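Filed under: Shop Notes / Sorting & Storage

We use cookies to remember your settings. OK | Manage

July 31, 2022

Sunday in the shop and I had the place to myself until lunch, so I finally got going on the sample cards. Box 4 from the Magaña shelf has been bugging me since February. Everything in it got mixed when we moved, and Refugio has been pulling cards out one at a time ever since, poor guy.

New plan, and I love it already: sort by surface first, color second. Smooth ones go one way, textured ones the other, and you can tell which is which with your thumb before you've even read the label! Yesenia suggested it weeks ago and I grumbled. She was right. I did 109 cards before coffee, and last time that took me most of a day.

Things to sort out:

- Card 451 is in the log twice, once in my writing and once in Higinio's. Ask him which one he meant.
- The old Plistance labels peel if you look at them wrong. Relabel as we go.
- Blues are a pain. The grayish ones look like a different family under the shop lights, so check them by the window. 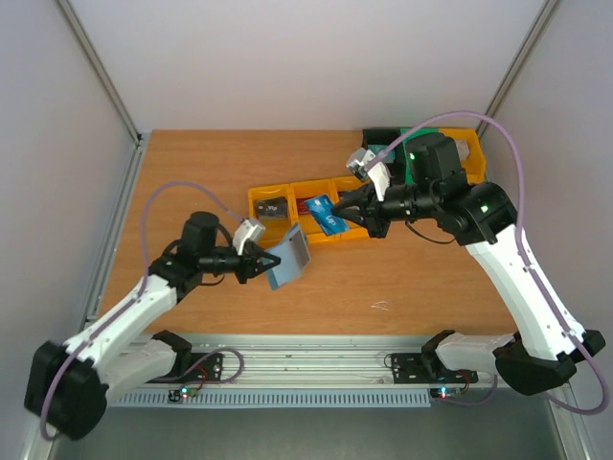
Still want to try flat stacks against standing the cards on edge. On edge is so much nicer for flipping through (like records!), but the thin ones slump if the bin isn't full. Baltazar thinks a scrap divider every 12 cards would hold them up. I cut a few from the Drelthorpe offcuts and they fit great, a hair tall, easy to trim.

Wood top is so much better to work on than the old bench, by the way. Pale cards show up beautifully against that orange-brown grain.

Tomorrow: trim dividers, start on box 5, bug Higinio.

Recent notes
Relabeling the Plistance drawers
Which glue for felt backing?
Eliseo Bautista's bin size chart
Moving day leftovers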